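Answers to the questions we get most at the Gunn counter on desks, mats and tabletops. Stock codes are the ones used in the Wasuvside store.

## Tops and mats

**Is marble a good surface to write on?**

It's hard and smooth, so a single sheet on bare marble is easy to tear with a ballpoint. Put a mat under it. A mat also makes small things easier to find than they are on a veined top.

**Will a mat hide the veins?**

Only where it lies. Many people leave part of the top bare and set the mat at a slant or to one side.
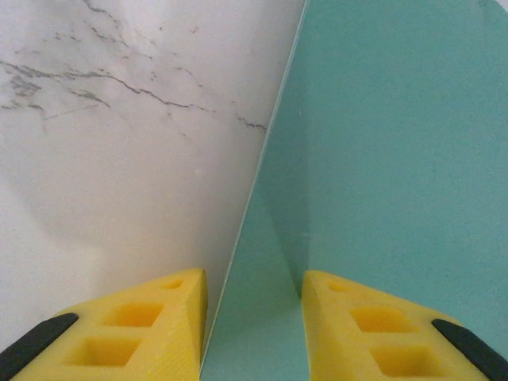 If you'd like more of the pattern to show, go down a size. Our mats come in 3 sizes and the smallest is 43 cm wide.

**Which color should I get?**

Green and teal are both easy to see against a pale top. White mats tend to get lost on it. The green is code 3257.

**How do I clean marble?**

Warm water, a little dish soap, a soft cloth. Dry it right away. No vinegar and no lemon – acid dulls the polish.

## Papers and small items

**Should papers go on the mat or beside it?**

Beside it, if the top is wide enough. On our Hindex top, 122 cm across, there's room for a mat and a folder with a strip left between them.

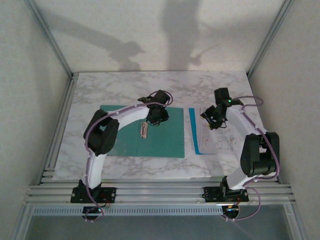 *Green mat on a marble-patterned top, with a printed document and bright blue to the right of it.*

**Do you sell the folders?**

Yes, under the Predix name, in blue and gray. They're sold singly.

**My mat won't lie flat. Can I return it?**

Leave it unrolled overnight first, with a book on each corner. If the edges still lift, bring it back with the receipt. Returns close at 5 p.m., and all through July we close at noon.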